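Grisent Home Forum > Simulation and Robots > Troubleshooting

Right arm keeps fighting the microwave door in sim, what am I missing?

Analyn Quiambao
Posted 2 November 2021

Hi all! I've been building a little kitchen task in simulation for two-arm setups and I'm stuck on something that is driving me up the wall. The job is simple on paper: microwave door open, right arm picks up the blue block, puts it in the cavity, lets go, backs out. The left arm has no part in this one, so it just parks over the counter.

Most runs the pick is fine and the approach is fine. Then as the forearm comes up beside the open door, the whole arm starts to shiver, the door snaps toward closed, and the block goes flying. Once it ended up on the floor tiles. My log says joint limit fault on the wrist, but I've stared at the wrist numbers and they look okay to me.
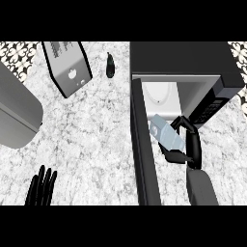

What I've tried so far

I slowed the approach way down. Same thing, only slower. I made the gripper squeeze harder, which made the shaking worse (oops). I also took the door out completely and the task ran clean, so I'm pretty sure the door is in on it somehow. My planner is Inga, mostly on default settings, with a scene I put together myself. I want to run this on real arms in June and I do not want to find out what a real microwave door does in the same spot. Any ideas welcome!

Samuele Galli

I'd bet on the door's collision shape. I had nearly this exact problem with a cabinet. The door you see is a thin panel, but the shape the physics uses can be a big fat box around the door and its hinge together. So your arm looks like it has a strip of clear counter next to it and the simulator thinks they're already touching. It shoves them apart, the door has hardly any friction so it swings, and your wrist gets pushed past its limit trying to hold position. The fault is real, it's just at the end of the chain.

Turn on the collision view and look at it with the door fully open. If the box is fat, split the door into 2 pieces, one for the panel and one for the hinge side, and put some damping on the hinge while you're in there. Then put your grip force back where it was. Squeezing a hard block harder gives the solver more to argue with.

For the real arms, please don't count on the planner alone. Set a low force limit so they stop on contact, and do the first runs with no block and your hand on the stop button.

Sandro Serra

have you tried a different seed? mine did something weird like this and I changed the seed to 1001 and it went away. never looked into why

Osvaldo Marino

Changing the seed probably just moved the start pose, so I wouldn't lean on that before putting it on hardware. Samuele's fix sounds right to me. One thing to add: check whether Inga knows the door is open. Mine loaded the microwave with the door shut for planning and open for physics, so it happily planned paths straight through the panel. Took me 2 evenings to spot. Print the hinge angle from both sides and see if they match.

Analyn Quiambao

Samuele, the box was HUGE, it covered the whole strip between the door and the arm. I split it and the shaking is gone! The hinge angles didn't match either, so thank you Osvaldo, I'm fixing that tonight. I still get a wrist fault now and then on the way out, but I'll start a new thread if I can't sort it.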